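3.2 How small parcels wait to be opened

Much of what we learned in the Fokley households came out of long, friendly talks at the kitchen table, and we have tried to keep some of that easy manner in what follows.

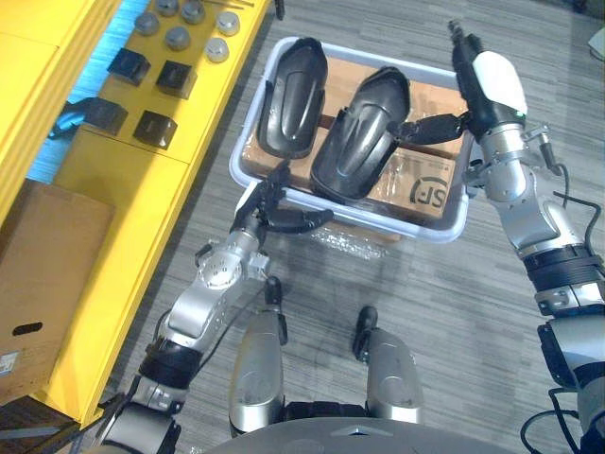
Figure 3. Two black moulded plastic pieces on flattened cardboard, in a white tray.

People seldom open a parcel at the moment it arrives. In 13 of the 40 homes we visited, there was a settled spot where things were put down first – a stair, a chair by the door, the end of a worktop – and everyone in the house seemed to know it without ever having talked it over. One couple told us, with a good deal of laughter, that their spot had moved three times since April and that neither of them could say who had moved it.

What happens to the packing afterwards turned out to matter just as much to our hosts. Cardboard was kept far longer than we had expected when we planned the study, and it was flattened, stood behind doors, slid under beds and brought out again for birthdays and house moves. Several people spoke of a "good box" with real fondness, and were rather sorry to lend one out. Plastic wrap had no such luck, and mostly went straight in the bin.

We return to these habits in Section 4, where the Fokley homes are set beside the smaller group of 10 in Brarkance, whose parcels are collected from a shared counter downstairs.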